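4. Good Practice for Hand-Held Grippers Between Sessions

4.1 Why we wrote rules at all

When the Plornitora project began, we had a protocol for almost everything except the tool itself. There were two pages on how to greet a participant, a page on consent, and a long and rather loving document on how files should be named. The hand-held gripper, which every demonstration passes through, was covered by a single sentence asking people to "check that it is in good order." All of us believed we knew what good order meant, and we were all a little wrong in different ways, which came out only when we sat down together and tried to write it on paper.

The rules in this section grew out of that afternoon and the many smaller conversations that followed it. They are meant for groups of modest size, working with printed fingers and a camera mounted on the tool, in rooms that have other uses. We make no claim that they replace a formal standard. Where a laboratory is already bound by one, that document comes first and ours can be read as a neighborly supplement. The version given here is the one dated October 19, 2018, and it was used without changes at both of our sites, Kirkdale and Echevarría, for the whole of the second collection period.

We use three words with some care. A rule marked "must" was followed in every session, and a session that broke it was set aside. A rule marked "should" could be skipped if the operator wrote down that it had been. A rule marked "may" is a habit that some of us like and others find fussy, and we have kept these few in number.

4.2 The open-jaw reference view

The rule we are fondest of is also the plainest. Before the first demonstration of a session, and again after the last one, the operator must hold the gripper with its fingers open and nothing between them, facing a pale, flat surface, and record a short stretch of video. We call this the reference view. It takes very little time, and it gives the person who later reviews the session a fair look at the state of the fingers and of the background against which they were seen.

Early drafts asked for a clean, unmarked surface. This was well meant, but it sent people hunting through the building for a perfect sheet of card, and in the end they would use whatever was near and feel vaguely guilty about it. The present wording asks only that the surface be pale, that both fingertips be in view, and that any marks on the surface be noted in the session log. A stray pen line does no harm to a reference view if the reviewer has been told about it. In fact we have come to rather like a mark or two, as it helps in telling apart two recordings that would otherwise look nearly the same.

The fingers should be checked in the same view. Dark printed parts pick up color from the things they touch, and rubbed marks on the inner faces are common. A mark is no reason to retire a finger. It must be logged the first time it is noticed, along with which finger it is on, so that a later reader does not mistake an old scuff for something belonging to the task. Loose debris on the surface is treated separately, and is logged under the surface and never under the tool.

Lighting deserves a word as well. A soft shadow in the middle of the view is acceptable, and with a hand-held tool it is very hard to avoid altogether. What we ask is that the shadow not be so deep that the edges of the fingertips are lost in it. Where it is, the operator should turn or move to another part of the surface and record again.

Figure 2 gives two reference views recorded against the same surface.

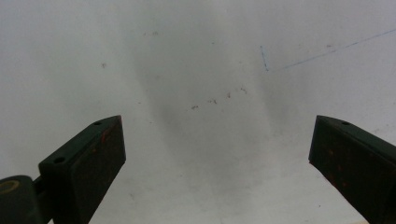
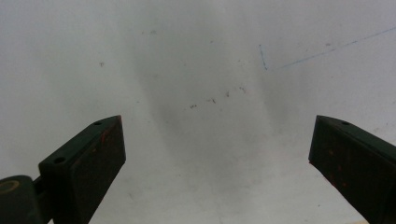

Figure 2. Open-jaw reference views. In both, the jaws are empty and the log entry covers the reddish marks on the fingers, the small specks near the center of the surface, and the thin blue line at upper right.

4.3 Writing the log entry

The log entry that goes with a reference view must be written by the person who held the tool, and it must be written before the tool is put away. We tried for a while to let the reviewer write it from the recording, in the hope of sparing the operators some paperwork. The entries came out tidy and not very useful. A reviewer can say that there is a reddish mark on a finger, but only the operator may know that the finger was used on a painted part the day before.

Entries are kept in Plimport, the small record keeper we wrote for the project, though a paper notebook would serve just as well. An entry has four parts: the state of the left finger, the state of the right finger, the state of the surface, and anything about the mechanism that felt different in the hand. Each part must be filled in, and "no change" is a perfectly good answer. An empty field is not, as it leaves the next reader wondering whether the operator looked and found nothing, or simply ran out of time before lunch.

We ask operators to use everyday words. Early entries borrowed a grading scale for surface wear that none of us could apply the same way twice, and we dropped it with some relief. "Faint marks near the tip" has turned out to be more dependable than a number, and new people need no training to write it. Where the operator is unsure what a mark is, the entry should say so. A cautious "dark specks, perhaps dust" is worth more to us than a confident guess.

4.4 Screws, joints and wear

Screws in the fingers must be checked by touch as well as by eye, with the tool switched off. The pivot joints should be opened and closed through their full travel, slowly, before the session begins. Any stiffness goes in the log even when it clears by itself after a few strokes – a joint that is stiff every morning is telling you something that a single entry cannot.

Fingers are replaced as a pair. It is tempting to change only the more worn of the two, and on a tight budget we understand the temptation very well, but a fresh finger facing an old one changes how small objects sit between them. We set the limit at 2000 closures for a pair, or sooner if the operator can feel an edge that was not there before. The limit is a house rule and reflects our own material and our own tasks. Other groups should choose a figure that suits them, write it down, and then hold to it.

4.5 Departures from the rules

The sites logged 11 departures from the "should" rules over the period. Most concerned a reference view that was recorded at the start of a session and then forgotten at the end, when people were tired and the room was wanted by someone else. We kept these sessions and flagged them. In December we moved the closing reference view ahead of the participant's debrief, on the suggestion of one of the Kirkdale operators, and we would recommend that order to anyone starting fresh.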